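Section 4: Cabinet Door Task - Set-up and Running Order

Atville Robotics Club, Build and Control Group
Section maintained by Chrysanthi Zacharopoulos

4.1 Scope

This section covers bench set-up, arm start-up and the running order for the cabinet door task. It applies to the right-hand arm only. Wiring of the arm mount is dealt with in Section 2 and hand calibration in Section 3. Members who have not signed off Section 3 may act as spotter or note-taker but may not hold the controller.

The task is one of the set tasks for the Semwal student round in October. Teams are scored on opening and closing a hinged door with a humanoid hand. The club practises both directions.

4.2 Items needed

Table, white, rectangular
Textured mat, blue-grey
Cabinet, single door, with white pull handle
Right arm with hand fitted
Zestia controller and its supply
Stop button on its own lead
Steel rule and masking tape
Run log, paper copy

Note: The controller and the stop button are kept together in the grey case. Sign both out on the same line.

4.3 Setting the bench

1. Check that the table does not rock. If it does, adjust the feet before anything is placed on it.

2. Lay the mat towards the far side of the table, centred left to right. Smooth it from the middle outwards. A raised edge will catch the door.

3. Place the cabinet on the mat with the door facing the operator. The hinge must be on the right as seen from the operator's side.

4. Remove anything stored in the cabinet. Loose items alter the weight and may foul the fingers on a closing run.

5. Open and close the door by hand several times. It should swing freely through its whole travel and stay where it is left. If it drifts, the cabinet is not level. Do not correct this with tape on the hinge.

6. Check both ends of the handle for looseness. Tighten from inside the door with a hand screwdriver.

7. Mark the front corners of the cabinet on the mat with small pieces of tape. Return the cabinet to these marks before each run.

Caution: Keep cables on the floor away from the operator's feet and from the table legs. Power strips must stay where the spotter can reach the switch without leaning across the bench.

4.4 Starting the arm

1. Confirm that the arm mount is tight. Try each visible screw by hand. A mount that has worked loose shows first as a slow droop at the wrist.

2. Inspect the coupling ring between the forearm and the mount. There should be no gap and no side play.

3. Check that the cable passing over the wrist has enough slack for full rotation. It must not lie between the fingers and the door at any point in the movement.

4. Press the stop button in, then switch on the supply.

5. Start the Cesent control program and load the profile named DOOR-R. Other profiles use different finger limits and are not to be edited for this task.

6. Set the speed limit to 50 per cent. Set the force limit to 301, in controller units.

7. Release the stop button. The hand will open and the fingers will straighten. Wait for the ready message.

8. If fault 70 appears, a joint has failed to report its position. Press the stop button, switch off, reseat the connector at the wrist and begin again from step 4. Do not clear the fault from the menu.

Caution: Keep hands clear of the arm whenever the stop button is released. Stop the arm first if the cabinet needs moving.

4.5 Running order

The operator has the controller. The spotter has the stop button and nothing else. The note-taker calls the run number and writes up the result. Anyone else present may stand behind the table, on the far side, but must stay out of reach of the arm and must not touch the cabinet during a run.

1. Return the cabinet to its tape marks and set the door to the start position for the run. Opening runs start with the door closed. Closing runs start with it part open.

2. Move the hand to the waiting position at the lower right of the bench, fingers pointing up and to the left, palm clear of the table top.

3. The note-taker calls the run number. The spotter answers "ready". No movement is made before this.

4. Bring the hand in towards the door at low speed. Keep the fingers extended and slightly curved. A clenched hand puts the load on the knuckle joints.

5. Hold when the fingertips are at the door face. On a part-open door, work beside the handle, on the lower part of the panel, and keep the thumb below the other fingers and clear of the door.

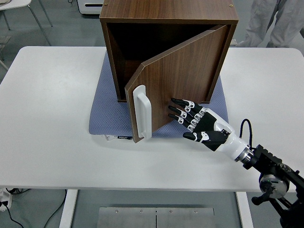 6. Check the thumb before going further. If it sits higher than the lowest finger, back the hand off and lower it. The thumb is the joint most often damaged on this task.

7. Carry out the door movement called for on the run sheet. Move in one direction only. If contact is lost, stop, return to the waiting position and record the run as incomplete.

8. Withdraw along the line of approach. Do not lift the hand straight up from the door - the fingertips can hook the lower end of the handle.

9. The spotter presses the stop button. The note-taker records the door position and any movement of the cabinet from its marks.

Note: A run in which the cabinet has shifted on the mat is recorded but does not count towards the practice total.

4.6 Filling in the run log

Use one line per run. Enter the run number, direction, operator's initials, result and any fault number. The permitted results are C (complete), I (incomplete) and S (stopped by spotter). Remarks go in the last column and should state what was seen, for example "second finger slipped off panel" or "cabinet turned to the left".

The control program makes its own record of joint positions. Save this under the run number at the end of each set. The controller holds 800 seconds of data and then writes over the oldest part, so long sets must be saved in two halves.

4.7 Shutting down

1. Return the hand to the waiting position.

2. Press the stop button and leave it pressed.

3. Close the control program, then switch off the supply at the strip.

4. Support the forearm with one hand while fitting the rest block under the wrist.

5. Wipe the fingertips with a dry cloth. Do not use solvent on the joints.

6. Remove the tape from the mat. Leave the cabinet on the table with the door shut.

7. Sign the controller and stop button back in. Report worn fingertips or a loose handle in the fault book, with the run number at which it was first noticed.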